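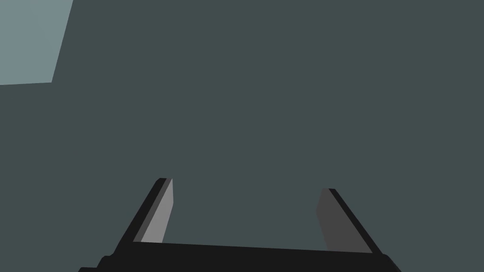 Issue 48

6. Setting up the empty-hand baseline

Before you compare any two grasping methods in Zirkero, you need a baseline run in which the simulated gripper has nothing to pick up. It is the dullest part of the guide and the one most often skipped, usually by people who write to us later.

6.1 Preparing the view

1. Open the Zonuretti project and load the bare scene. Leave the object list blank.
2. Switch to the wrist view. Both fingers should be in sight, open, with the plain dark surface behind them.
3. Check the shading on the inner faces. With the stock light, the left one comes out pale and the right one a good deal darker. If yours match, you have loaded the flat light from the Mussa tests. Go back to step 1.
4. Leave the paler patch in the top left corner alone. Three separate users have cropped it out to tidy things up, and three separate users have had to start again.

Note: There are no textures in this scene and none are wanted. Kartini Hutapea once added a very handsome wood grain, and the method learned a great deal about wood grain.

6.2 Running the baseline

5. Set the seed to 797. You may have a favourite number of your own. Keep it for the lottery.
6. Set the run to 125 trials and the step limit to 86.
7. Start the run. For each trial the method must choose either "close" or "wait". With nothing to hold, "wait" is the right answer every time.
8. When the run stops, save the log under a name you will still understand in November.

Caution: Do not change the finger opening between trials. The program will let you, and will say nothing about it – the log records only the opening at the start.

6.3 Reading the result

The figure you want is the false close rate, on the last line of the log. It is the share of trials in which the method shut its fingers on thin air. Write it down before you run anything with objects in it. A method that closes on everything will look splendid on a full table, and its author will be slow to look into why.

If the rate is zero, open the log and make sure the method was switched on. Kwadwo Opoku spent a week admiring a perfect score from a method that had never been loaded.

If the rate is high, lower the closing threshold one notch and repeat steps 5 to 8. On this scale a lower setting means a more cautious hand. We have asked Jonard to turn the scale round and will print the reply when there is one.

Keep the baseline log in the same folder as the object runs. Section 7 asks for both.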